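Tuesday, shop notebook, July

Long entry today, sorry in advance to whoever has to read my handwriting typed up. I wanted to get the indigo vat written down properly before I forget the order I did things in, which is exactly what happened with the madder in the spring, and Sabine has (kindly) never let me hear the end of it.

So. The old vat is tired. It was the henna vat we started with I-seul Jeon when she was down from Plorkutbridge, and it has been a faithful thing, but last week the dips came up a thin gray-blue no matter how long I left them, and the surface had lost its coppery skin. I fed it twice with fructose and once with a little lime and got one good afternoon out of it. Then back to dishwater. Nhàn thinks there is simply no indigo left in there and we've been asking it to dye with memories. She is probably right. I have kept two buckets of the old liquor anyway, for the pale end of the gradient.

New vat, started a bit after eight this morning:

- indigo powder from the Cidalo bag (the opened one, with the clip), 65 g
- calcium hydroxide, 121 g
- fructose, the rest of the jar plus part of the new one

I know, the fructose line is useless. I weighed the new jar and not the old one. Next time I will weigh both!

Pasted the indigo with warm water in the mortar for a good long while, until there was no grit at all between my fingers, then strained it through the muslin into the pot. Water hot from the kettle, not boiling. Fructose next, stirred till it was all gone, and the lime last, a spoonful at a time, with the mask on. Stirred slowly in one direction, then reversed at the end to gather the bloom in the middle. I do love that part. 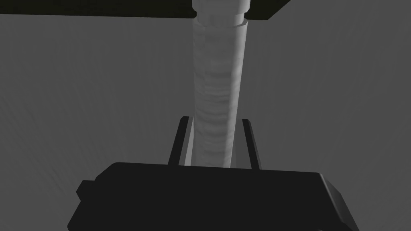 By mid-morning the liquor had gone from blue to a murky olive, and by eleven it was a clear sort of amber-brown under the skin, with bronze streaks when I moved the surface with a spoon. It smelled right too, a little like wet hay and caramel. The pH strip was somewhere past the color for 11, though our strips are old and I don't fully trust them. Beat Marti promised to send over a fresh roll and I should remind him.

First test dips, all on the scoured cotton lawn:

| strip | time in vat (min) | number of dips | notes |
|---|---|---|---|
| A | 1 | 1 | pale, even, a hint of green that went off in the air |
| B | 5 | 1 | nice sky color, one streak along the fold |
| C | 15 | 1 | not much darker than B, surprised me |
| D | 5 | 3 | lovely, real denim depth |

The lesson from C and D is the same one Wenjie Dai has been telling me since I joined the shop, that you build the color with dips and patience in between, and that leaving cloth to stew mostly gets you sediment on the bottom edge. I wrote it on the cupboard door this time so that I stop testing it over and over.

The streak on B was my own fault. I let the fold touch the surface on the way out and it dragged the bloom across the cloth. Skim the bloom into the saucer first, put it back after. I have known this for years and still did it.

Now the linen. Tô wants the table runners in three steps of blue, and they sent the cloth already cut and hemmed, bless them, which makes the hems a worry because the dye never gets inside a folded edge the way you'd like. I soaked all of them overnight in plain water with a drop of soap, and pulled one out this morning for a trial. The hem took the color on the outside and stayed nearly white in the crease. On the wider cloth nobody will look, but on a runner it sits right at eye level when you sit down to dinner. I tried opening the fold with my thumbs under the liquor, slowly, working along the length, and the second dip was much better. Slow work, though. With gloves on, I'd say it is the kind of job that wants two people and the radio.

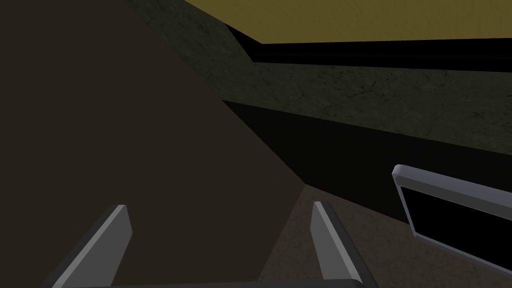

*Open gripper beside the dark brown surface, simulated view.*

Back after lunch. The vat had cooled more than I wanted, down to 27 C on the probe, and the next strip came out patchy. I moved the pot into the warm bath and gave it an hour with the lid on and a towel around it. Much happier by three. Note to all of us: the towel with the yellow stripe is now the vat towel, please don't take it home.

While it warmed I sorted the mordant shelf. The alum is fine. The iron has a crust and I have put it aside for Sabine to look at, as she knows far better than I do what can be rescued. Kondex have changed the lid on their soda ash tubs and the new one doesn't seal, so I've decanted ours into the big glass jar and labeled it on both sides. We also own far more tannin than I thought. Three open bags of gallnut, all started! Could we please finish one before opening the next.

Second round on the linen trial, three dips of five minutes with a good long airing between. I turned the cloth halfway through each airing so the underside got its share, and it has come up a really even middle blue. Rinsed in cool water until it ran clear, then a short bath with a splash of vinegar, then rinsed again. It's hanging by the back window now. Of course it will look lighter by morning.
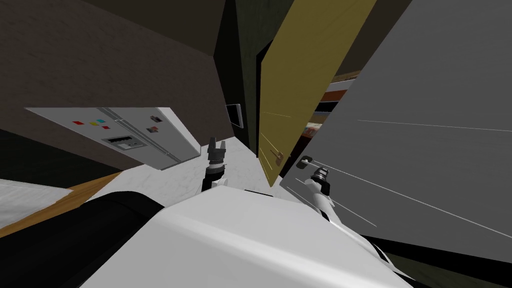

*Two arms in the simulated kitchen, with the marble-patterned counter and the gray door panel.*

Things left open for whoever is in next:

1. Stir the new vat first thing, then leave it alone for an hour before dipping anything.
2. Check the heat. If it has dropped below where it was after lunch, bath and towel.
3. Rub test on the linen corner with a dry white rag and then a damp one. I suspect a little crocking, I may have cut the last rinse short.
4. Ask Tô if the palest step could be a touch greener. The old liquor leans that way and it would be a pity to waste it.

Nhàn wants to try a clamp resist on one of the spare runners, just two small wood blocks at each end, and I told her to go ahead as long as it isn't one of the hemmed set. I'd like to be there for it if she can wait until I'm back in.

Oh, and my left glove has a pinhole. Found it the usual way. Blue thumb till the weekend.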